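31/08/2026　Warrick Te Moana
分享 84　评论 2

第四章　先在仿真里开门，再给真机上电

装到这一步，Kerslake 的两条手臂应该已经固定在躯干上，线束穿好了，夹爪也能用手轻轻推开合拢。恭喜！前三章是最磨人的部分，拧螺丝拧到手软的日子先告一段落。从本章开始，机器人要动起来了，不过先动的是电脑里的那一台。

本章带你在 Uven 里载入 Kerslake 的模型，放进 Larnham 室内场景，跑通“走近门、握把手、推门”这一套动作，然后把同一份动作文件搬到工坊的真机上慢速试一遍。我自己第一次跑通是在一月，暖气坏了，戴着手套敲键盘，看到仿真里的门动了一下，高兴得差点把杯子碰倒。希望你也有这样的时刻（杯子请放远一点）。

开始之前请确认：

- 第三章末尾的线束检查表已经全部打勾。
- 电脑上装好了 Uven，版本与随附配置文件里写的一致。
- Larnham 场景包已经解压，路径里没有中文和空格。路径里带空格的话，场景会载入到一半停住，也不报错，查起来很费时间。
- 真机的电源插头处于拔出状态。本章到 4.7 节才需要插电。

【注意】在 Judstead 工坊使用共用工作站的成员，请先把自己的配置文件夹复制到个人目录，再做修改。共用目录里的那一份是给新成员入门用的，改动之后别人会载入到你的关节零位。

4.1　载入机器人模型

1. 打开 Uven，新建一个空项目，名字随意。建议带上自己的名字缩写，以后找起来方便。

2. 在“导入”里选择 Kerslake 的总装描述文件。载入时间取决于显卡，老一点的机器会卡住一小会儿，窗口可能变灰，等它自己恢复，不要强行关闭。

3. 模型出现之后，先看它有没有穿过地面。如果底座陷下去，说明单位设错了，回到导入选项，把长度单位改成毫米再导入一次。

4. 打开“关节”面板，逐个拖动滑块。肩、肘、腕依次来，每个关节都拖到两头的限位。这一步很好玩，也很有用：你会立刻看出哪个关节方向反了。

5. 方向反了的关节，在描述文件里把轴向的符号改掉，保存，重新载入。不要在控制器里加负号来凑，那样仿真里看着没问题，搬到真机时会留下一个很难找的错误。

6. 拖动夹爪滑块，确认两根手指同时张开、同时合拢。只有一根动的话，检查联动关系那一行有没有漏抄。

【提示】外壳的显示网格和碰撞网格是分开的两套。显示网格做得再漂亮也不参与碰撞计算。想知道手臂会不会撞到自己的肩壳，请在“显示”菜单里切到碰撞网格看一眼。我喜欢把碰撞网格设成半透明叠在外壳上，一边拖滑块一边看，很有满足感。

【小心】不要为了让动作“跑得通”而关闭自碰撞检测。打印出来的外壳撞上一次就会裂，重打一片要等一整夜。

4.2　放进 Larnham 场景

1. 在“场景”里添加 Larnham 室内包。载入后灯光偏暗，这是默认设置，可以先不管。

2. 把机器人放在房间中央，确认轮子接触地面，底座没有抖动。抖动一般来自初始高度过高，机器人从半空落下来弹了几下。把高度往下调一点点，再按“重置”。

3. 选中门，查看它的铰链关节。打开范围请设为 70 度。再大也可以，只是 Kerslake 的躯干跟不上，手会在半路脱开把手。

4. 查看把手的高度。配置文件里写的是 900 毫米。如果你打算在自己家的门上试，请拿卷尺量一量家里的把手，把这个值换掉。

5. 给铰链加一点阻尼。完全没有阻尼的门轻轻一碰就会甩开，练出来的动作到了真门上会显得没力气。

6. 给把手的转轴加上回弹。松手以后把手应该自己回到水平位置。

7. 保存场景，起一个新名字，不要覆盖原始包。

【注意】Larnham 的墙面和门板自带纹理。如果载入后所有东西都是同一种灰色，说明材质文件夹没有解压出来，或者被杀毒软件移走了。

4.3　设置头部相机

这一节我写得最开心。从机器人自己的角度看房间，感觉和在外面看完全不同，手臂从身前伸出去，门就立在那儿，你会不由自主地往前探身子。

1. 在头部连杆上添加一个相机，位置照抄描述文件里的安装点。

2. 视场角设为 84 度。这与我们推荐的那款镜头模组的参数对应；用别的镜头，请改成自己镜头的数值。

3. 把相机往下压，让躯干前缘和两只夹爪都进入视野。很多人第一次会把相机摆平，看到的只有墙和门，手在哪里完全不知道，也就没法判断离把手还有多远。

4. 打开画面预览，拖动两条手臂的滑块，确认左右没有装反。左臂应当出现在画面左侧。

5. 从“录制”里勾选头部相机，按下录制键，让底座慢慢转一个小角度，再停住录制，回放一遍。画面应当连续，没有跳帧。

6. 如果画面太暗，先提高相机曝光，再考虑改灯光。灯光一改，阴影都会变，以后跟别人的结果不好对照。

【提示】从高处往下看，门和墙的竖线都会倾斜得很厉害，越靠边越明显。这是透视，模型没有问题。有位工坊成员为了把门“扶正”，花了整个晚上去改门的安装角，第二天又花了一个晚上改回来。

【提示】预览窗口可以拖到第二块屏幕上。一块屏幕看外部视角，一块看头部相机，调动作的速度会快很多。

4.4　靠近门

1. 把底座开到门前，停在手臂半伸就能碰到把手的位置。手臂完全伸直时腕部几乎没有调整余地，所以宁可站近一点。

2. 把底座速度调到最低一档。仿真里撞门不疼，但养成慢开的习惯，到了真机上会感谢自己。

3. 确定用哪条手臂握把手。Kerslake 两条手臂是对称的，选离把手近、又不会挡住门扇的那一条。

4. 另一条手臂收到身侧或者抬在身前都行，关键是别让它落进门扇扫过的区域。

5. 把底座锁定，在“姿态”面板里存一个姿态，命名为“门前”。

6. 按“重置”，再从“门前”姿态恢复一次，看机器人是不是回到同一个位置。如果每次恢复都偏一点，检查底座的锁定有没有勾上。

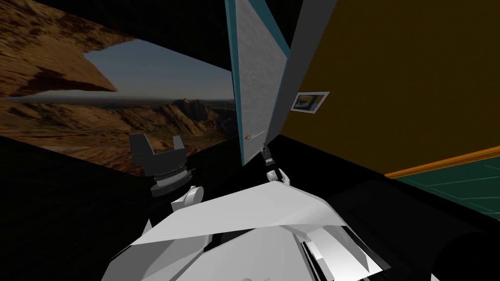
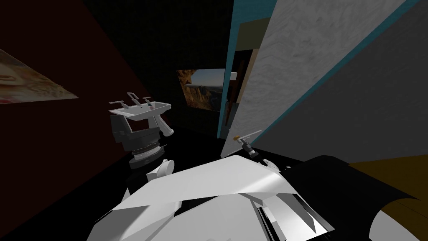
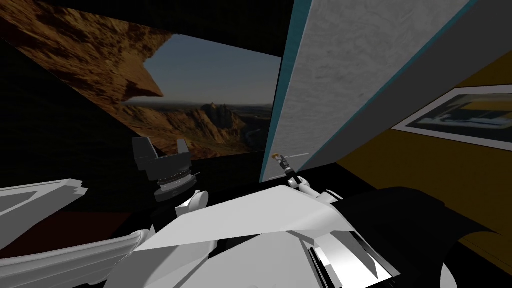 Larnham 场景中的仿真画面，两条手臂都在身前，门扇带青蓝色边条。

7. “门前”姿态确认无误后，再存一个“退后”姿态，底座离门远一些，两只夹爪都张开。每次试验失败，先恢复到“退后”，再回到“门前”，中间不要跳步。直接跳到“门前”时，求解器偶尔会让手臂从门板里穿过去，接着整个场景炸开，机器人飞到天花板上。第一次看见很好笑，第五次就不好笑了。

8. 在“退后”和“门前”之间来回走几遍，看底座的路径是不是平顺。路径有折角的话，在中间插入一个过渡点。

【小心】过渡点不要放得离墙太近。转身时躯干后部会向外甩，外形比你想的要宽。

4.5　握住把手

这是整套动作里最需要耐心的一段，也是我最喜欢的一段。调好之后夹爪稳稳地合上去，真的很漂亮。

1. 张开夹爪，开口比把手粗一些即可。开得太大，手指外侧容易碰到门板。

2. 先对准高度，再对准左右，最后往前送。三个方向一起动的话，出了偏差很难看出是哪一个方向错了。

3. 往前送的时候放慢，同时看接触力曲线。曲线突然跳起来，说明手指顶到了门板，退回来一点，重新对准。

4. 合拢夹爪。合拢力从最小开始，每次加一点，加到把手不再滑动就停。

5. 握住以后先不要转。停一停，看曲线是不是平稳。曲线如果一直上下抖，说明接触参数太硬，请把接触刚度降低一级再试。

6. 转动腕部，带着把手往下压。压到限位就停住，不要继续加力。

7. 把这一段存成动作片段，命名为“握把”。

关于手指垫片，多说几句。描述文件里的摩擦系数是按橡胶垫片填的。如果你的夹爪还没有贴垫片，打印件直接接触金属把手会很滑，仿真里握得牢，真机上一转就脱。有两个办法：去买橡胶片贴上，或者把仿真里的摩擦系数调低，让仿真更接近你手上的东西。我更推荐前一个，裁垫片是件很治愈的小活儿，边角料还能垫在工具箱底下。

裁垫片的顺序：

a. 用纸先拓出手指内侧的形状，剪下来比一比。
b. 把纸样贴在橡胶片上，沿边用美工刀切。刀片换新的。
c. 手指内侧用酒精擦干净，晾干。
d. 贴上垫片，合拢夹爪压住，放一晚。
e. 第二天检查边角有没有翘起。翘起的地方补一点胶。

【小心】切橡胶片时请垫切割板，手放在尺子后面。工坊的急救箱在门口的架子上，但最好别去用它。

【注意】接触刚度和摩擦系数不要同时改。一次改一个，改完跑一遍，记下来。同时改两个参数，结果变好了你不知道该感谢谁，变坏了也不知道该怪谁。

4.6　推门

1. 从“握把”片段的末尾开始，保持把手压下。

2. 让底座向前慢慢移动，手臂保持柔顺模式。门是绕铰链转的，手走的是一段圆弧，手臂如果硬撑着走直线，腕部会被拧住。

3. 门扇离开门框以后，松开腕部的下压，让把手回弹，夹爪仍然握着。

4. 继续向前，门开到设定角度的一半时停一下，看看肘部离门扇还有多远。太近就把肘部往下放。

5. 开到 70 度，停住，张开夹爪，手臂先往后抽，再往上抬。次序反了，手指会钩在把手上，把门又带回来。

6. 存成动作片段“推门”。

7. 把“门前”“握把”“推门”接在一起，从头到尾连续播放。看着它一气呵成地把门打开，这时候可以站起来走两圈庆祝一下！

8. 庆祝完坐下来，把门的阻尼加大一些再播放一次，然后减小一些再播放一次。两种情况都能开，动作才算合格。家里的门有轻有重，换季的时候同一扇门也会变。

9. 把底座的起始位置左右各挪一点，重复上一步。真机停车不会每次都停得那么准。

常见问题：

门只动了一下就停住。多半是把手没有压到底就开始前进。延长下压的停顿时间。

底座在前进时打滑。看一下轮子的摩擦设置，也看一下手臂是不是在往回拉。柔顺模式没有打开时常有这种现象。

夹爪松开以后门自己关上。铰链的回位弹簧默认是开着的，按需要关掉。家里的门带闭门器的话，就让它开着，另外给空闲的那条手臂做一个扶门的姿态。扶门姿态怎么做，放在第五章。

播放时动作忽快忽慢。关掉录制再试。部分电脑一边算物理一边写视频会吃力。先把动作调好，最后再录。

手臂在半路突然翻转。逆解在两个解之间跳了。在跳变的前面加一个中间姿态，把肘部的朝向固定下来。

4.7　搬到真机，慢速试运行

仿真跑得再顺，第一次上电也要当作什么都没验证过。请两个人一起做，一个人操作，一个人手放在急停按钮上，全程不要聊天。

【警告】急停按钮必须在上电之前测试。按下，确认驱动器断电指示灯亮起，再旋开复位。测试不通过，本节到此为止，回第二章检查接线。

【警告】头发扎起来，袖口收紧，摘掉挂绳。小朋友和宠物请留在另一个房间。

1. 用木方和旧门把手做一个小测试架，固定在工作台上，高度与仿真里的把手一致。先不要用真门。测试架坏了，换一根木方就好。

2. 清空手臂能碰到的范围。杯子、螺丝刀、手机，都拿走。

3. 插上电源，打开控制器。各关节会发出一声轻响，之后应当安静。持续的嗡嗡声说明零位偏了，断电，重新做第三章的零位校准。

4. 在控制台里选择“单关节”模式，从腕部开始，每个关节动一个很小的角度。方向要与仿真一致。

5. 方向全部正确后，载入“门前”姿态，用最低速度运行。两条手臂到位后，量一量夹爪到把手的距离，与仿真里的数值对照。

6. 误差在 2 毫米以内，可以继续。超过的话，先查躯干与底座之间的螺栓，那里松一点，手端就会偏很多。

7. 载入“握把”片段，不装把手，空跑一遍。看手臂路径上有没有意外的摆动，听听有没有线束被拉扯的声音。

8. 装上把手，再跑一遍。合拢力先设成仿真数值的一半，握不住再慢慢往上加。

9. “握把”连续成功几次以后，断电，摸一摸肘部和肩部电机的外壳。温热正常。烫得放不住手，就让它休息，第二天再来，同时检查减速箱的润滑。

10. 一切正常，再把测试架换成真门。选一扇轻的室内门，把门锁舌的那一侧清理干净，门后不要放东西。“推门”片段从最低速度开始。

【注意】真机的柔顺模式手感与仿真有差别。用手轻推夹爪，应该能推动，松手后缓慢回来。推不动，请不要接触真门。

【小心】动作播放过程中不要去扶门。想帮它一把的心情我太懂了，但请先按急停，再伸手。

4.8　记录和分享

每次试验结束，花一点时间把下面这些写进记录本或者项目文件夹里：

- 改了哪个参数，从多少改到多少。
- 用的是哪一份场景，哪一份动作片段。
- 哪一步失败，失败之前曲线是什么样子。
- 有没有零件发热、开裂、松动。
- 当天用的是哪副垫片。

我的记录本前半本字迹工整，后半本沾满了润滑脂，翻起来反而后半本更有用。写得难看没有关系，写了就行。

如果你在 Judstead 工坊做，请把跑通的动作片段放进共享文件夹，文件名里写清楚门的类型。推拉门的片段目前还空着，谁先做出来请一定告诉我，我想来看！在家里做的朋友也欢迎把门把手的尺寸发过来，圆头把手和细长把手的握法差得很多，细长的好握，圆头的要靠摩擦，我还在试不同的垫片厚度。

关于备份：描述文件、场景文件、动作片段要一起备份。只备份动作片段没有用，关节名字改过一次，旧片段就载入不了。我吃过这个亏，重新录了一个周末。

收工之前：

1. 恢复“退后”姿态，再把两条手臂降到休息位。
2. 关闭控制器，等指示灯全部熄灭。
3. 拔下电源插头，把线绕好挂起来，不要踩在轮子下面。
4. 夹爪里不要夹着东西过夜，垫片会压出印子。
5. 用罩布盖上躯干。木工区就在隔壁的话，罩布要盖到底，木屑钻进腕部的缝隙很难清。

下一章做双手配合：一只手扶门，另一只手把箱子端过去。请提前准备一只空纸箱，再多裁一副垫片备用。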